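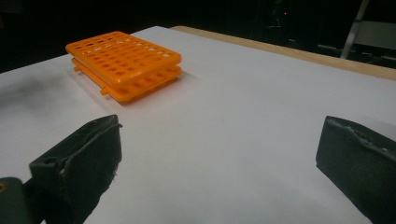

The rye is better on the second day and you should tell people that, a comment card left on our counter said last January. We have put it on the bread tags since then. Wrap the loaf in a towel overnight and slice it in the morning.

About Stulora Bakery

Stulora is a neighborhood bakery on Groten Street. We make rye bread, soft rolls, potato buns and a short list of sweet things, and we sell them from the front counter and to restaurants and grocery stores nearby. The bakery has been open for 35 years and has always been at the same address.

The first shop was 600 square feet, including the oven. Customers stood in a line that went out the door when more than a few came at once. When the shoe repair shop next door closed, we took over its lease and moved the mixers there. The counter stayed where it was. The old shoe repair door is now our delivery entrance, and people still knock on it by mistake.

What we bake

The dark rye is the bread most people know us for. It is made with a sour starter, rye flour, wheat flour, water, salt and caraway. We also make it without caraway on request, but please order that version a day ahead.

The soft rolls were added in our second year for a lunch counter up the street that wanted something to put fish cakes on. The lunch counter is gone and the rolls are still here. They come in bags of six. The potato buns use the same dough with mashed potato worked in, and they hold up better under anything with gravy.

We bake some 660 loaves on a regular day, and more before the holidays. The restaurants' orders are packed first and the rest go on the shelves.

Sweet items change through the year. Molasses cookies and cinnamon twists are always in the case. Blueberry cake is made in summer, when we can get berries from growers in the county. Cardamom buns are made in the colder months, with ground cardamom from Wanigasekara Spice, a small importer we have bought from for a long time.

How the day runs

The dough for the rye is mixed the afternoon before. The first bakers come in at night to shape it, and the ovens are full by 5 a.m. The front door opens at six. Rolls come out next and buns after that, so if you want potato buns, come after eight. Bread that is left at closing goes to the food pantry at the church on the corner, except for what we keep to make crumbs and stuffing mix.

We do not ship. We have been asked many times, and we tried it one winter with the rye. Too many loaves arrived crushed.

The Brekari building

In addition to the shop, we rent part of the ground floor of the Brekari building, two blocks toward the water. It was a fish warehouse and later a furniture store. We use it for flour storage and for wholesale orders. It is not open to the public, but restaurants that have an account with us may pick up there in the morning. Please use the side lot, as the front spaces belong to the barber.

Working here

Most of our bakers learned the work in this shop. New staff usually start at the counter or on the packing table and move to the bench when there is an opening. We pay for the food handler course. If you would like to apply, ask for a form at the counter in the afternoon, when it is quiet.

Ordering

Orders for the next day can be placed by phone or in person until two in the afternoon. For Thanksgiving week we take orders on paper only, at the counter, and we stop when the list is full. A deposit is needed for trays of rolls and for any cake larger than a half sheet.

Our bread is made in a kitchen that uses wheat, rye, milk, eggs, walnuts and sesame. We cannot offer anything gluten free. Ingredient lists for everything in the case are in the binder beside the register, and you are welcome to take a photo of the page you need.

Parking on Groten Street is free for half an hour. Dogs may wait at the rail outside, where there is a water bowl.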